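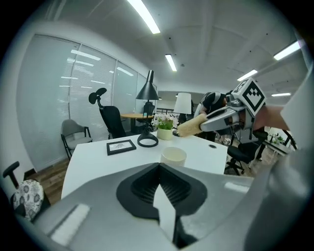 Figure 3. View from a hand-held gripper at the white table, with a second gripper and its marker cube at right.

4.2 Setting up and looking after the tabletop station

We would like to spend a little time on the upkeep of the station, as readers who have tried to build one of their own have told us that this is the part they most wanted to see written down. The station consists of a pair of hand-held grippers, each with its own wide-angle camera and a marker cube on top, together with the straps, cables and backpack that the operator wears. We call the whole thing Dramilness, after the project under which it was first put together, and we have grown quite fond of it in spite of its moods.

The objects on the table stay deliberately homely. A lamp, a cup, a picture frame and a potted plant give the cameras plenty to hold on to, and they are the sort of thing a household machine will sooner or later be asked to move. Our early sessions used a bare tabletop, and the pose tracking drifted so badly on the plain white surface that Jouko Lahtinen spent most of a September going through recordings by hand. Once we had furnished the table the way one would furnish a room, the share of sessions that passed our tracking check on the first attempt rose from 70 to 83 percent, with no change at all to the software.

Before a session, the operator puts on the backpack and has the straps fitted by a colleague. This is slower than doing it alone, but a strap that is snug when the arm hangs down can pull at the wrist when the arm reaches forward, and a second pair of eyes catches it right away. We then ask the operator to stand at the corner of the table and bring both grippers together over the near edge.
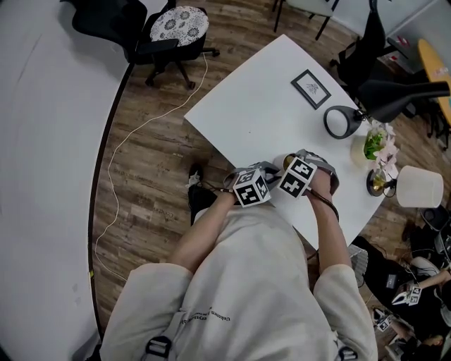

With the hands close like this, the two marker cubes can be checked against each other, and any cube that has worked itself a little askew on its mount shows up as a mismatch between the two estimated poses. We accept a difference of up to 2 millimeters. Anything larger and the cube comes off, the seat is wiped clean, and the check is run again from the start. The cables deserve the same patience. They need enough slack for a full reach across the table, and it is well worth bending the elbows a few times before recording to find out where they like to catch.

The soft pads on the fingers wear faster than any other part. Ye-rin Yoo, who looked after the station through most of the study, kept a log of every pad she replaced, and from it we settled on a fresh pair after every two days of recording. We first bought ready-cut pads from Warkard and later cut our own with a Hutitz punch, which gave a cleaner edge at the tip and saved us a good deal of waiting. Glue residue left from the old pad shifts the new one slightly, so the finger should be scraped back to the bare surface each time, and the closing width measured again before the gripper goes back into use.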